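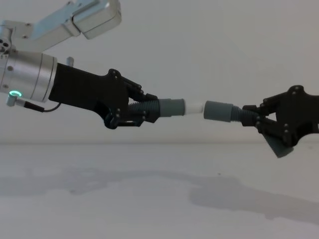

February, Sunday, second entry

Seal trials, Plimside fittings, continued from the previous book.

Picked up at the 8 bar step. Bushra had left the manifold isolated and tagged, so the first half hour went on bleeding the line and zeroing the gauge. The gauge needle sticks slightly on the way down. Tapping the case frees it. Readings below are taken on the way up only.

Batch A, nitrile rings, dry fitted. All held at 8 bar for 12 minutes with no drop I could read. Went to the next step and two wept at the collar. Both had a nick on the inner edge of the ring, visible under the loupe, in the same place on each. I think the ring is catching on the first thread as it goes over. Ulises thinks the rings came like that. Sealed bag of the same lot is in the drawer under the balance, to be looked at before anyone fits another.

Batch B, same rings, silicone grease. No weeping at any step. Grease was applied with a finger, so the amount is not controlled. Will need a figure for this if it goes in the report. Dayana suggests weighing the pot before and after a full batch and dividing, good enough for now.

Batch C, PTFE tape instead of a ring. Seven assembled, one cross-threaded and scrapped. The rest held, but hand torque varied a lot between Shabani and me, and his were noticeably tighter. Not comparable with A and B. Repeat with the torque driver when it comes back from calibration.

Soak test: 7 of the batch B pieces went into the bath at 16:30. Lid on, stirrer at setting two. The bath reads low against the glass thermometer, offset written on tape on the side. Use the glass one.

Gillies rang about the replacement collars. They can do the longer lead-in chamfer but want a marked-up drawing, and the one on the shared drive is two revisions old. Yurani has the current one on paper. Scan it before sending, and correct the thread callout, which still gives the old pitch.

Stock: low on lint-free wipes and the small blue caps. Grease fine. Deionised water down to the last drum.

To do
Loupe check on unopened rings, write down the lot number this time.
Leak rate for A, replot with the gauge correction.
Ask Skandus whether their data sheet value is for static or cycled pressure. It doesn't say.
Pieces out of the bath tomorrow, same time, pat dry, weigh within five minutes.

Manifold left vented, both valves open, tag back on.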